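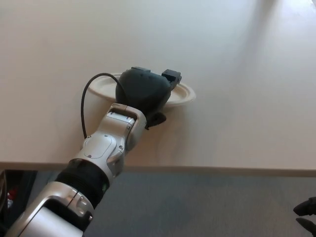
Category: Robotic arms

The Cillora is a two-handed robotic arm kit for tabletop work, sold by Hirnmont since February. It is offered to research labs and small workshops, either bought outright or rented for 90 days.

Each arm has silver metal housings, a black ribbed collar and a black hand, with a cable looping outside the wrist. Handling of plates and other shallow dishes is part of the standard task set, which contains 33 tasks. Further sets are sold separately under the name Bemero.

The kit comes with 3 months of phone support. A service check is due every 3,000 hours of use. Replacement hands can be ordered singly, left or right.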